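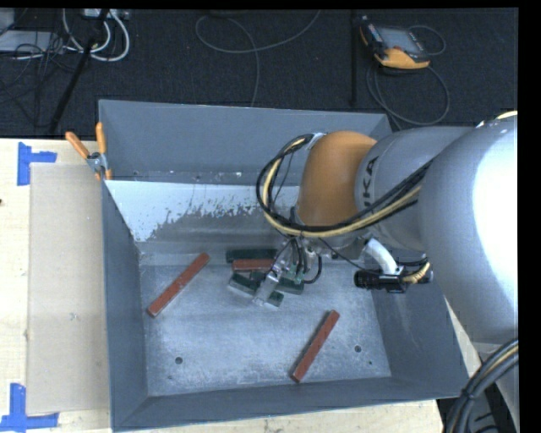
Page last changed: 3rd June

Brustham Technical Institute
Stores and Workshop Practice, Unit 4
Notes for lecture 7: The open bin

Bring these to the session. They replace the old notes, which covered the same ground in twice the space and had the fill formula upside down.

1. Where we left off

Lecture 6 dealt with racks, shelves and trays, all of which make a thing stay where you put it. Today we move to the container that makes no such promise. An open bin has a floor, some walls and no lid, and its entire contribution to order is that whatever is inside is not outside. For a surprising number of goods this is enough. For short bars it's enough until you want one.

The bin at the head of these notes is grey metal and stands on a pale wooden table. A red bar has the left side of the floor to itself, another lies alone toward the lower right, and there's a third in the middle, in company. No two of those three lie at quite the same angle. Keep the arrangement in mind, as sections 3 and 4 lean on it.

2. Terms

Bin: any open-topped rigid container from which goods are taken singly or in handfuls. Suppliers will sell you a "tote," a "tub," a "stillage" and a "crate." Some of these words mean something. On the exam, say bin.

Loose load: goods with no fixed position relative to each other. A box of eggs is not a loose load. A box of eggs after the loading dock may be.

Bar: for this unit, a solid piece clearly longer than it is wide, with flat faces. Round pieces are rods and get their own lecture, mostly about rolling.

Lie: the way a piece is resting, meaning which face is down and which way the long side points. Old storekeepers use the word and we've kept it in spite of the jokes.

Neighbor: any piece close enough to get in the way of picking up the piece you want. Note that this depends on what you're picking with. Fingers are about as forgiving as it gets. A gloved hand has more neighbors than a bare one.

Crown: the part of a heaped load that sits above the rim. If your bin has a crown, your bin is too small, or you are.

3. How bars settle

Drop a bar into an empty bin and it will nearly always end up on one of its long faces. It can stand on end, in the sense that I can get up at five in the morning. What you can't predict is the direction. Flat bottoms give a bar no advice about where to point, so a few pieces tipped into a wide bin will fan out, slant and generally behave as if they hadn't met.

Add more pieces and two things happen.

First, the walls begin to matter. A bar that lands near a side wall tends to slide until it runs alongside it, so the outer ring of a moderately full bin looks tidy. Do not be flattered by this.

Second, pieces begin to rest on each other. The moment one bar has an end up on another, you have a piece whose height, tilt and stability all depend on something else you may be about to remove. Most pinched fingers happen at this stage. A full bin is heavy and everyone respects it. A bin a third full looks harmless.

A nearly empty bin, like ours, brings us back to the beginning: pieces on the floor, most of them easy, and one or two that have found each other. Students expect the last few pieces to be quick. They're slow. You reach further, the walls are in the way of your forearm, and a bar lying flat on a flat floor gives you nothing to get under.

4. Choosing which piece to take

You'd think this needs no lecture. Watch anyone do it for an hour and you'll change your mind.

The usual rule is top first, then loneliest. Take whatever rests on something else before you take what it rests on. When nothing rests on anything, take the piece with the most clear floor around it. The logic of the second half is often questioned, and fairly: if lonely pieces are easy now, they'll be easy later, so why not deal with the cluster while you're fresh? Two answers. Disturbing a cluster tends to push bars outward, and clear floor is where you want them to go. Also, people who start with the cluster lose patience and tip the bin.

Apply the rule to our three red bars and the two loners go first, the middle one last. You may argue for another order in the seminar. Please have an argument and bring it with you.

Grip a bar across its width, near the middle. Gripping along the length works for short pieces and people with large hands. Gripping one end works until it swings.

Against a wall, roll the bar away from the wall before lifting it. Trying to get a fingertip down between bar and wall is how the first-aid box gets used up.

In a corner, slide it out along whichever wall it's following. A bar in a corner with its end jammed on both walls is called a key, for reasons lost to us. Lift the free end.

5. The bin itself

Color. Grey is a good background for reddish-brown and a terrible one for bare steel. If you have a choice of bins and a choice of stock, try not to put the grey things in the grey one. Shadow matters as well. A bar has a lit face and a dark side, and at the bottom of a deep bin the dark side can pass for a gap, or the gap for another bar. Move the lamp before you blame your eyes.

Depth. Half the depth of your forearm is comfortable for all-day picking. Most bins on sale are deeper, on the principle that air is free.

Walls. Straight walls hold more. Sloped walls feed pieces toward the middle and let empty bins nest, but they also give bars something to lean against, and a leaning bar is a bar with opinions. For loose bar pieces we teach straight walls.

Floor. Smooth floors are easy to clean and hard to pick from. A thin ribbed mat helps. So does putting up with it.

Metal or plastic. Metal takes dropped bars without complaint, apart from the noise, which is considerable. Plastic is quiet and gets chewed at the corners. The teaching store uses both, and the Skoker bins you'll meet in the practical are the straight-walled kind with the rolled rim. Don't lift them by the rim. It is rolled to protect your wrists and was never meant to be a handle, whatever last year's group did to bin 119.

6. What the bin stands on

A bin on the floor is a bin for giraffes. Put it on a table at a height where the rim comes just under your elbow.

Wooden tables are kinder than steel ones. They deaden some of the noise and the bin creeps less when you reach in. They do dent. A dented table is doing its job, and we won't be sanding ours again.

Leave room beside the bin for the pieces you've taken out. This sounds too obvious to write down, and yet every October a group takes a bar out of a bin, looks around for somewhere to put it, and puts it back.

7. Counting what's in there

Loose loads are badly counted. The store ledger said 3,431 bar pieces at the last full check, and the shelves and bins gave a different answer, which the Votport system accepted with the same calm it shows toward everything.

Three ways, in falling order of honesty:

Count out. Move every piece from one bin to another and say the number aloud. Slow, dull, correct.

Weigh. Find the weight of the load, subtract the bin, divide by the weight of one piece. Works if the pieces are alike and if you remembered to subtract the bin.

Look. Estimating from above is reliable up to as many pieces as you can see in a single layer. After that you're estimating the top layer and making up the rest.

Worked case. A bin and its load weigh 415 ounces. The empty bin weighs 90. The load is therefore 325 ounces. If one bar weighs 13 ounces, there are 25 bars. If your answer has a fraction in it, you have a scale problem, an odd bar, or a sandwich in the bin. All three have occurred.

8. Before the practical

Read the Başaran sheet on bar sections, both sides. The second side is upside down; it was printed like that and you'll cope.

Sleeves rolled or fastened. Rings off.

Each pair will empty a mixed bin twice, once by the rule in section 4 and once however you like, and write down where the two differed. I want the order of picking and the pieces that moved when you didn't mean them to. Times are of no interest to me – they never have been, and still I receive them.

Questions to think over

Would the order in section 4 change if the bars were fragile? If they were hot?

A bin is divided down the middle by a loose panel. Does that make picking easier, or give you two corners more than you had? Draw it first.

Why does shaking the bin feel like it should help? Try it with a third of a load and sketch the before and after. Hold the bin by the sides – see section 5.

Next lecture: rods. Wear closed shoes.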